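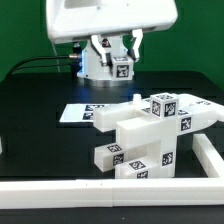
Small white cube with black-and-white markers, held in a white gripper.

So June has rolled in, it's dark before tea, and the kids have discovered that I once promised we'd make lanterns. I don't remember promising this. But my youngest does, in great detail, so lanterns it was!

We've done papier-mâché balloon lanterns before and they always look fantastic for a week and then somebody sits on one. This year I wanted something sturdier, and my friend Svenja (Svenja Holzer, if you follow her weaving, which you should, her wall hangings are gorgeous) reminded me about the old jam jar and tissue paper ones. They take an afternoon, they use up all those scraps you can't bring yourself to throw out, and the jars hold up pretty well when they get knocked about.

What we used:
Clean glass jars, labels off
Tissue paper in whatever colours you've got
PVA glue, thinned with a bit of water
Soft brushes
Thin wire for the handles
Battery tea lights

Getting the labels off is the most annoying bit and I'm still looking for the perfect method. Hot soapy water does most of it. For the sticky leftover layer I mix cooking oil and bicarb into a paste, slather it on and leave it while I hang the washing out. Then scrub. The honey jars came up beautifully. The pasta sauce ones fought me all the way and I gave up on one and covered the gunk with orange tissue. You'd never know.

Now the tissue. Tear it, don't cut it! Torn edges melt into each other when the glue goes on, and you get those lovely in-between colours where two pieces overlap. I let the kids tear up a big mixing bowl full while I did the jars. My daughter tipped out her pile afterwards and counted 173 pieces, and then her brother had to count his, and he had 194, and there was a discussion. Anyway, that was more than enough for the whole lot of jars with plenty left for the next rainy day.

Brush a patch of glue straight onto the glass, lay a bit of tissue down, then brush over the top. Keep going, overlapping as you go, until the jar's covered. Two layers was plenty for us. We tried a third on one of the little jars and it went very dull with the light inside, like a lamp under a doona.
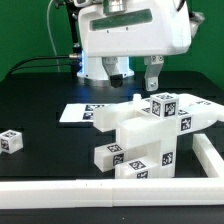
If the colours start to run a bit, don't fuss. Red is the worst for it, and the cheap packs bleed more than the good stuff. We put some of the red next to yellow and ended up with a sunset jar that I like best of all, so I've kept it for the kitchen windowsill and I'm not sharing.

You can press small leaves in too. We had some fern tips that had been squashed flat in the phone book (yes, we still have a phone book, it's only used for squashing leaves) and they looked so pretty tucked between the layers. They do need to be properly flat and dry or the edges spring up overnight. Gum leaves were too stiff. I held one down with a rubber band and it still popped off, and took half the tissue with it.

Let them dry overnight, upside down on baking paper. I forgot the baking paper on the first batch and there is now a faint green ring on my good tray.

Handles are a grown-up job, or at least a big-kid job. Wrap a length of wire around the neck under the screw thread, twist it tight, then make a loop over the top and hook it on at either side. Tuck the sharp ends in or cover them with washi tape. Roxana from next door did hers with plaited wool over the wire and I'm very jealous, it's much nicer on little hands.

Then pop in the tea light and wait for dark. We stuck to battery ones as ours were going to be carried, and I don't love the idea of a flame bobbing down the driveway behind a four-year-old in a polyester dressing gown. The warm white ones look miles better than the bluish ones, if you can find them.

We took them out after tea and walked to the corner and back, then again, then a third time with the dog. A couple of neighbours came out to look. Two of the jars have gone to Grandma's and the rest are lined up along the verandah rail, where they've already been through one good downpour. The tissue went a bit wrinkly near the bottom on the ones without a final coat of glue, so do give them that extra coat if yours will be living outside.

Next up is beeswax wraps, once I've found where I put the beeswax.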